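Re: block sorting, hand guiding or leader arms?
Petro Symonenko, November
2 min read

Pascal Thiele wrote:
> We have 239 episodes on the Olvera task, all from pushing the
> arm around by hand. The policy reaches well and then fumbles the
> grasp. Would you redo them with remote control, or keep adding?

Pascal,

I would redo them. We started Hollero the same way and dropped it. With a hand on the arm, the operator grasps from positions the motors don't like, and on replay the fingers arrive a little off. We are now at 819 episodes by remote control, and I only keep the ones where the operator worked from the camera feeds.

The side view is good for the approach and poor for the last bit, as large blocks near the lens hide whatever is behind them. 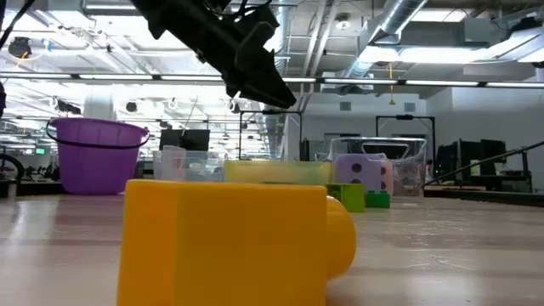
Side camera, gripper above the table, bins behind the big block.

For the grasp itself we tell people to watch the wrist view and stop looking at the table. New operators hate this for the first 20 episodes or so. Let them go slowly. I trim pauses longer than 5 seconds afterward and leave the short ones in.

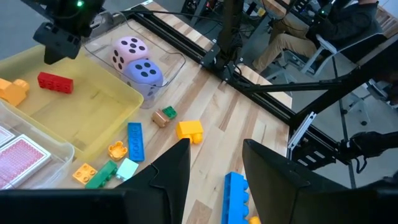 Also, move the loose pieces between episodes. Our first set at Gresov had the blocks in nearly the same spots every time, and the policy learned the spots. Leave the bins alone until the picks are reliable.

The trimming script is in the Wernasura repo under tools. It expects both video streams to have the same start time, so check that first.

Petro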